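家用纺织品整理 第四讲
布巾的摊平、对角与折叠
Kokivton 生活技能学校 布件整理课讲义
2022年9月8日修订

一、本讲内容

前三讲讲了纤维辨认、洗涤标志和晾晒。本讲从布巾收下来开始，到叠好放进柜子为止。所用的布巾包括擦手巾、餐巾、桌布、盖布和擦拭布，床单被套放在第六讲，衣物放在第七讲以后。

学完本讲应当能够：
判断一块布是否适合折叠存放；
在桌面上把布摊平，找出正面和经向；
完成对边折、对角折、三折和卷收；
按用途选择折法，并按统一尺寸码放。

课堂练习两人一组，共用一张桌子。请提前剪短指甲，摘下戒指和手表，绒面布和针织布很容易被勾出线头。

二、收布之前的检查

布没有干透就叠起来，是柜子里出现霉味的主要原因。边缘看着干了，缝边和折角处往往还潮。检查的时候不要只摸中间，要捏住四个角和缝边，用手背贴一下。手背对凉的感觉比手心敏锐，摸到发凉的地方就再晾一会儿。

厚薄不同的布干得不一样快。薄餐巾一般先干，毛巾类后干，带衬里的盖布最慢。同一批晾出去的布不必同一时间收，先干的先收，叠好放在一边。

检查时顺便看三样东西：污渍、线头、破口。有污渍的挑出来重洗，不要叠进去，时间一久渍迹会更难去掉。线头用小剪刀贴着布面剪断，不要拉。破口不大的归到待补的一摞，补好以前不入柜。

绒面和细毛面的布容易粘浮毛。收下来后拿到室外或者水池上方抖两下，再用干毛刷顺着绒毛的方向刷一遍。逆着刷会把绒毛刷乱，颜色看上去一块深一块浅。有的同学以为这是褪色，顺回去就好了。

三、桌面的准备

折布用的台面要平、要干净、要比布大。家里的餐桌一般够用，叠大桌布时可以把两张桌子拼起来，接缝处垫一块旧床单。台面先用拧干的抹布擦一遍，再用干布擦一遍，等表面完全干了再放布。

台面的颜色和花纹也有影响。深色布放在浅色台面上，边线看得清楚，折歪了马上能发现。白布放在白台面上则很费眼，可以在下面垫一块深色的垫布，或者换个角度站，让窗户的光从侧面过来，布边会有一道细细的影子。带碎点花纹的台面对初学者来说不太好用，眼睛容易被花点带走，这种情况下以台面的边线为准，不要看花纹。

台面边缘如果有金属包边或者沟槽，布不要拖过去。先把布整个提起来，再放到台面里侧。沟槽里常积灰，擦桌子时用棉签走一遍。

站的位置：身体正对台面长边，肚子离台沿一个拳头。手臂自然放下后能够到布的远端，够不到就换到另一侧去整理，不要趴在布上。趴着压出来的皱比原来的皱还难去。

四、摊平

摊平分放、找、推三步。

放。双手捏住布的两个相邻的角，手臂张开，让布垂下来，再让下摆先碰到台面，由远及近慢慢放倒。不要从高处抛下来，抛下来的布里面有空气，要花更多时间去推。

找。布落到台面之后先找四个角。许多人一上来就抹中间，抹了半天，有一个角还压在下面。应当先把角都找出来，把压住的翻开，再看边。缝边的针脚朝下时一般是正面朝上，两面针脚相同的就看绒毛和光泽。正反面实在分不清的布，就按同一面处理，一摞里面保持一致即可。

推。手掌放平，从中间往边上推，一次一个方向。推到边上就停，不要把边往外拉。针织布和斜裁的布一拉就变形，当时看不出来，叠好以后两边对不齐，才知道前面拉过了。

关于经向再说几句。机织布有经纱和纬纱，沿经纱方向拉基本不变长，沿纬纱方向略有弹性，沿斜向弹性最大。拿不准的时候，双手捏住布的一小段轻轻试一下就知道。长时间存放的布，主要的折痕最好顺着经向或者纬向，斜着的折痕压久了布会走样。

五、对边折

对边折用得最多，适合擦手巾、餐巾和小桌布。

布摊平后，双手各捏住远端的一个角。拇指在上，食指和中指在下，捏的位置离角尖一指宽。把远端提起来，向自己这边带，使两个角分别落在近端的两个角上。先对角，后对边。角对准以后，一只手按住角，另一只手沿着边走一遍，把边也对齐。最后用手掌侧面从一端到另一端压出折线。

压折线只压一次，力气均匀。来回压会压出两条很近的线，下次展开时很明显。

常见的问题有下面几种。

角对上了，边对不上。一般是布本身不方。洗过几次的布很少是正方的，这时把差出来的部分均匀分到两侧，不要全堆在一边。

边对上了，折线是歪的。原因多半在摊平时下面有一层没有推开。打开重来，不要在折好的布上硬拉。

折好后中间鼓起来。里面有空气，从折线往开口方向推，空气从开口出去。反过来推会把折线顶歪。

六、三折

三折用于要放进窄格子里的布。把布的长边分成三份，先折一侧，再折另一侧盖上去。难处在于目测三等分。初学者可以先做一个硬纸板样板，宽度就是折好以后要的宽度，垫在布上照着折，折完把纸板抽出来。

Rovcombe 布件库要求擦手巾一律三折，纸板样板长400毫米，长边朝外放。这个尺寸是跟着他们的柜子来的，家里的柜子请自己量。量的时候量格子内侧，减去一指宽，这样放取时不会刮到侧板。

三折时第一折的边不要碰到第二条折线，留一点空隙，否则第二折折过来会顶住，叠出来一头厚一头薄。布越厚，空隙要留得越大，毛巾类要比餐巾多留一些。

七、对角折

对角折多用于方巾、盖布和包裹用的布。它的折线走在斜向上，弹性大，容易走样，所以单独讲，也单独练。

开始前把布摊平，不必让布边与桌边平行。转一个角度，让一个角朝向自己，操作起来更顺手。捏住离自己最远的角，提起来，沿着布的中线往近处带，落到近端的角上。两个角尖重合后用指腹轻轻按住，另一只手从角尖出发，沿着一条边抹到折线，再回来抹另一条边。折线最后压，压的时候由中间往两头走。

角尖要做得利落。角尖发圆，一般是捏的时候手指太靠里，把角上的布料卷进去了。松开，把角翻出来，用指尖从里面轻轻顶一下，再放平。不要用剪刀尖或者筷子去顶，容易戳破缝边。

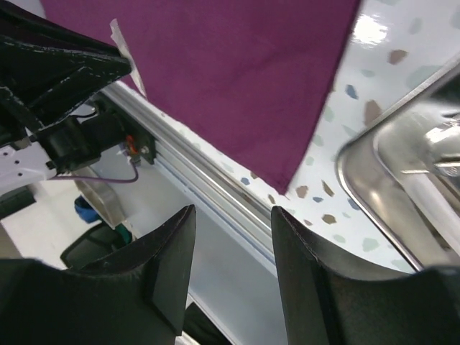 绒面布做对角折时，上下两层会互相咬住，推不动。遇到这种情况，把上层整个提起来重新放，不要贴着下层拖。拖过的地方绒毛倒向一边，颜色会变深，要再刷一遍才能恢复。

下面垫了别的布或纸的时候，注意垫的东西有没有露出来。垫纸滑出来一条边，折布时就容易把它一起折进去。动手前先把垫的东西抽走，或者完全推到布的下面，两种都可以，不要留一半。

深色布第一次和浅色布叠放前应当做掉色测试。取一小块白棉布，用水沾湿拧干，在深色布不显眼的角上按住，数到二十，拿起来看。白布上有颜色，就说明这块布还要单独洗，也要单独存放。紫色、深红和藏青尤其要注意。做过测试的角要等干了再折。

对角折好的布不宜久放。包裹用的布平时以对边折入柜，用的时候再打开做对角折，斜折痕就不会压死。

八、卷收

卷收适合怕折痕的布，例如绣花桌布、有涂层的桌布和大块的丝绒。需要一根比布宽稍长的纸筒，外面裹一层白棉布或者无酸纸。普通包装纸和报纸不要用，时间长了会泛黄，颜色会沾到布上。

卷的时候正面朝外。初学者常常想把正面卷在里面保护起来，但卷在里面的一层是受挤的，绣花线和涂层会起皱。正面朝外，再在最外面包一层白棉布，效果更好。

卷要松紧一致。起头的时候让布边与纸筒平行，卷过一圈后停下来看两端，有一端探出来就退回去重卷。前面歪一点，卷到后面会歪很多。卷好用棉布条松松地系住，不要用橡皮筋。

九、码放与登记

叠好的布码放时，折口朝里，圆边朝外，取的时候一次能拿一块，不会把下面的带出来。重的放下面，轻的放上面，一摞的高度不要超过格子高度的三分之二。新洗好的放到最底下，从上面取用，这样每块布轮换的次数差不多。

不同用途的布不要混放。擦餐具的和擦台面的，即使料子一样，也应当分格。可以在缝边上缝一小段彩线作记号，颜色由各家自己定，定了就不要改。

数量多的地方需要登记。以 Rovcombe 布件库为例，九月盘点在册3,868件，其中近3,000件是擦手巾和餐巾。登记项目有品名、尺寸、折法、入库时间和待补情况。家里用不着这么细，柜门内侧贴一张纸，写明每格放什么就够了。

本课程练习用的登记表由 Herier 表格室印制，练习布由 Aoki 布行提供，下课后请放回原来的篮子，叠好叠坏都放回去，下一组还要用。

十、课堂练习

练习一。每人取一块餐巾和一块擦手巾，先检查，再摊平，做对边折。做好后交给同组的人打开，看折线有几条。多于应有的条数就重做。

练习二。用硬纸板做一个三折样板，照自己家里柜格的尺寸。没有带尺寸来的同学先用教室的柜格。

练习三。绒面方巾对角折。先顺毛刷一遍，折好后检查角尖和绒毛方向。此项做三遍，第三遍不借助垫布。

练习四。两人合作卷一块桌布，一人转纸筒，一人在前面推平。卷好后交换位置，退开再卷一次。

十一、课后作业

整理家里的一个布巾抽屉或者一格柜子。写一页纸，记下原来放了哪些布，各用了什么折法，挑出了哪些需要重洗或者修补，以及哪一种折法放不进去、后来怎样改的。下次上课带来。

没有抽屉可整理的同学，可以用教室储物柜最下面一格，事先在门口的本子上登记时间。

十二、补充说明

熨烫不在本讲范围内。需要熨的布先熨，放凉以后再折，带着热气折进去会压出很硬的线。具体温度看洗涤标志，见第二讲的附表。

樟木条和干燥剂可以放在柜子角落里，不要直接接触布面。干燥剂吸饱后要及时更换，破了的立刻取走，粉末沾到布上要先抖干净再水洗。

第五讲讲缝边修补，请带针、白线、与自己布巾颜色相近的线和一把小剪刀。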